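Chapter 2
Comparing Pushing Tools: What a Score Does and Doesn't Tell You

In 1000 trials at the Tonderdale lab, a plain rod on the end of an arm pushed blocks to their targets more often than a two-finger gripper carried them there. The result got passed around a good deal. People took it to mean that fingers are overrated. I read the logs on a Thursday and came away believing much less than that.

Start with who set the task. Youssra Shehata, who ran the rod trials, chose blocks that slide well and a board with nothing on it to get in the way. Fair enough for a first test. But a task where everything stays flat on one surface is a task made for pushing, and a gripper gets no credit for being able to lift. Ask the same rod to put one block on top of another and the comparison is over.

Then there is the controller. The rod ran on the newer Guthrie code, the gripper on whatever was installed at the time. When Rhona Haldane repeated 51 of the trials at Clemville with one controller for both, the gap shrank to almost nothing. Her sample is small - too small to settle the matter - but it should have made people more careful than it did.

Shape is a third problem, and the one students tend to skip.

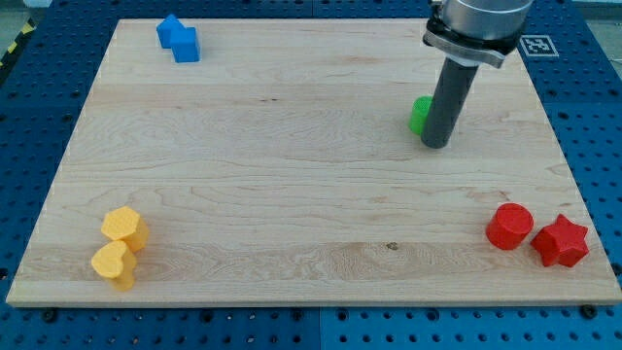
A cylinder pushed slightly off center will curve away from the path you meant. A star can catch a round tip between two of its points, and then it may turn or it may travel nicely, depending on the angle. Averaging such cases into one success rate hides what you would want to know before buying a tool. The Skestent report lists 14 block shapes and gives a single number for all of them.

Before going on to Section 2.1, write down what you would need to see before you accepted that one tool beats another. Keep the list. You will use it on the data sets at the end of the chapter, including mine.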